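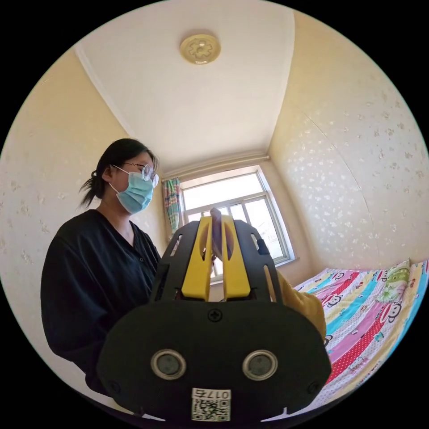 Felicidad Sison wished it recorded that she had never agreed to "a quick look at the bedding" lasting most of an afternoon, and that the last minutes were wrong on this point. They were corrected. The meeting had therefore begun before the chair had found a chair.

Manalo House, household meeting, August
Held in the kitchen, 7.15 p.m.
Present: six, rising to seven when the biscuits came out.

1. Matters arising
The hall cupboard still does not shut. Carried forward, as it has been since the spring.

2. Small bedroom: the duvet cover
The striped cover with the monkey on it was discussed at more length than the roof. One view was that guests paying their share deserve something plain. The other was that guests have so far slept under the monkey without complaint, and that plain covers show tea. Planik sells a plain double at £50, which several people thought a lot for beige. 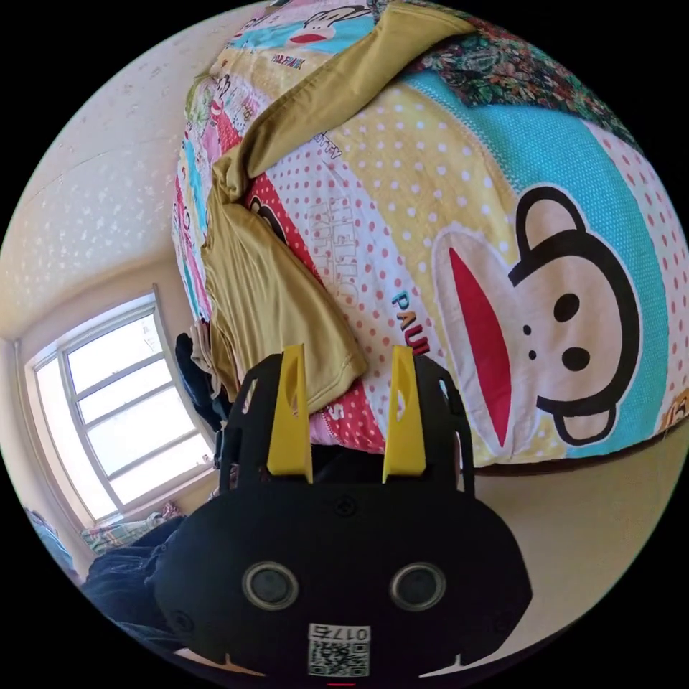 Aileen Navarro said that if the cover went, she would be taking it home, and could this please be minuted before anyone else had the same idea. It was minuted. Two others then had the same idea.

Decided: the cover stays until Christmas. No further motions on the monkey until then.

3. Blankets
The mustard blanket is to live folded on the bed in the small bedroom. It is not to be borrowed for the sofa, the car or the dog. The question of what counts as folded was raised and, after some demonstration with a tea towel, dropped. The floral one needs a good shake and a permanent home. Under the stairs was suggested and met with silence.

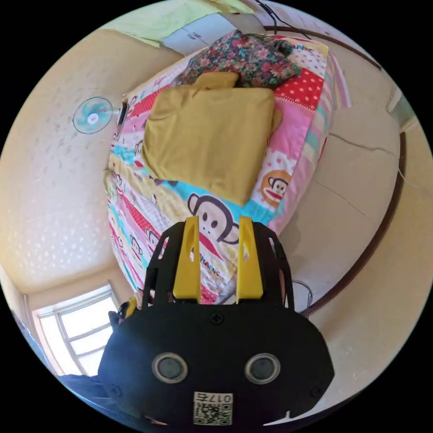

Could we not simply own fewer blankets, came a question from the far end of the table. The chair thanked the speaker and moved on.

4. Wall fan
To be wiped down before the next visitors. Hemico will service it for a call-out fee, or we could find the stepladder. Felicidad to find the stepladder.

5. Money
The house account stands at £1466. Dodedov has quoted around £200 to clean and repaint the small bedroom ceiling, scuffs included. Opinion was divided as to whether anyone lying in bed looks at the ceiling, and those who do were asked to say so. Three did. Quote accepted, provided the speckles are matched or covered altogether. 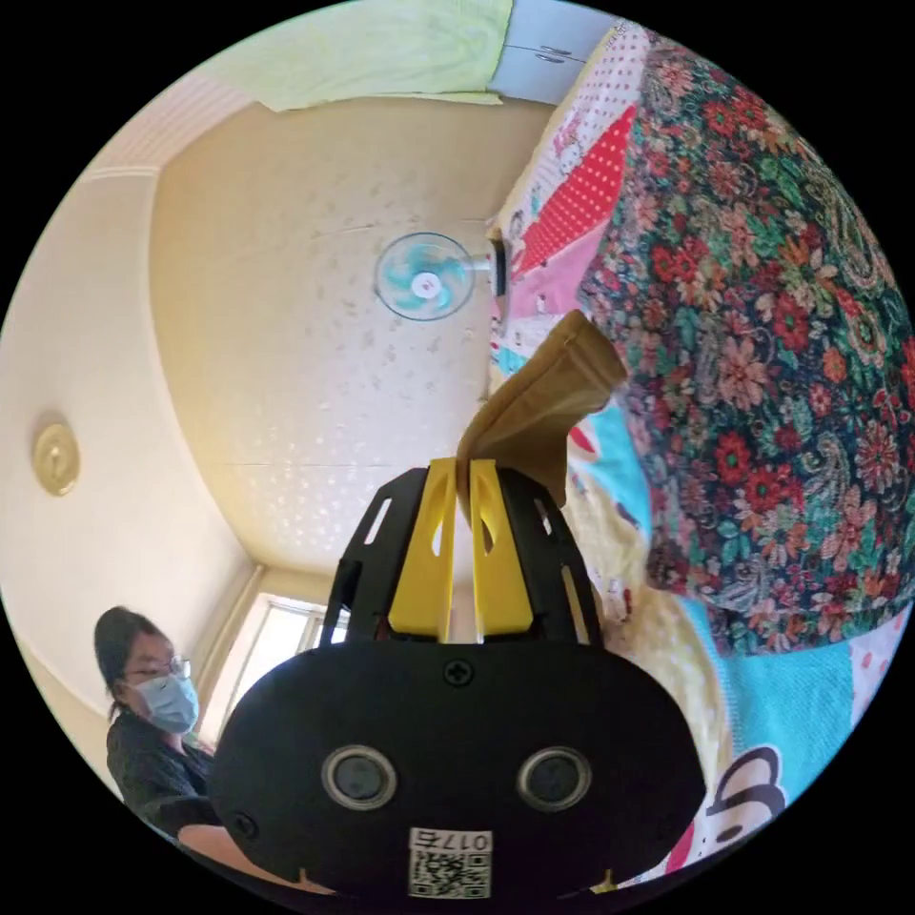

Small bedroom, with the ceiling as it stands (item 5).

6. Any other business
Odd socks: a bag will hang on the landing until the end of the month, after which its contents become dusters.

Aileen asked who had eaten the last of the marmalade. No reply was received.

Meeting closed at 8.40 p.m. Next one in the front room, radiator permitting.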